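Household Systems, Unit 3: The Bag Problem
Instructor: Fatemeh Amini
Handout to accompany the practical. Bring it with you. Copies left on the bus will be replaced once.

1. Where we left off

Last time we covered rigid packaging: jars, tins, the box the cereal lives in. Rigid packaging is easy to teach. A jar has a shape when it is full and the same shape when it is empty, and it will stand where you put it until somebody needs the shelf.

Plastic bags have none of these manners. A bag takes the shape of whatever was in it last, plus the shape of your fist, plus whatever happened to it at the bottom of the drawer. Most households own a great many and can find one in good condition only by emptying the whole drawer onto the floor. I have graded your inventory sheets from Unit 2 and I now know this to be true of your households in particular.

2. Terms for this unit

Film: the thin plastic itself. Clear film shows you what is inside. Cloudy film shows you that something is inside and leaves you to worry about it.

Memory: the tendency of a crease to come back after you have smoothed it out. Cheap film has an excellent memory.

Mouth: the open end. Find it before you do anything else. People have flattened, rolled and filed entire bags with a receipt, a twist tie and half a cracker still in them.

Parent bag: the bag full of bags, usually hanging from a door handle. Not an approved storage method for the purposes of this course, though I have one at home.

3. Sorting

Work on a clear stretch of table, light-colored if you can get it, so that small bits show up. Sort before you fold.

Keep: clean, whole, no smell.
Use once more: small holes, tired corners, fine for lining a wastebasket.
Out: sticky, split, or last seen holding fish.

Check for contents at this stage. Hold the bag by two opposite points and spread it, then look through the film for paper, card or labels. Cards and inserts often go flat against the side and are easy to miss in clear plastic. Take them out and put them in a tray beside you. Do not put them in your pocket, where they will become a Unit 5 topic (Laundry).

A word on printing. A printed bag is harder to judge than a plain one: thick lettering hides creases and a fair amount of dirt as well. Turn it over and look from the plain side. Also, a cheerful logo is no reason to keep a bag. One student last term defended a torn one on the grounds that the font was nice. It was, and the bag went out.

4. Flattening and folding

a) Pinch the film at two points and pull gently until the middle is taut. Gently. Film stretches first and tears later, and the stretched part never folds properly again.
b) Lay it down and push the air toward the mouth with the side of your hand.
c) Fold in half lengthwise, then again, until you have a strip.
d) Fold the strip up from the closed end, in triangles or in plain squares. The two camps on this question do not speak to each other. I mark both the same.
e) Tuck the tail in. If there is no tail left to tuck, you have folded too tightly; undo the last turn.

Loose corners are the usual trouble. They droop, they get caught under the next fold, and the finished packet comes out lopsided. Bring each corner in before you start step c.

Expect your first packet to spring open on the table. Put something on it and begin the next one.

5. For the practical

You will have 12 bags and a tray. Groups of 2. I am looking for a complete sort, all inserts removed, and packets that stay shut while I walk over to your table, which I do slowly.

Read the Wedard pages on thin films beforehand (the short extract, not the chapter, unless you are having trouble sleeping). Tamihana is optional and better written.

To think about: at what point does the time spent folding a bag exceed any use you will ever get from it? Answers of one word will be accepted but not admired.

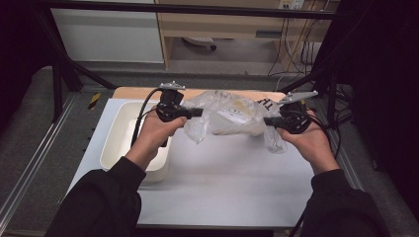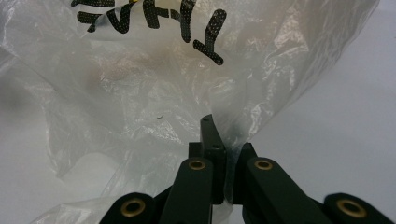

Fig. 3. Crumpled bags. Note the creases in both; the lettering is on the bag in the second picture.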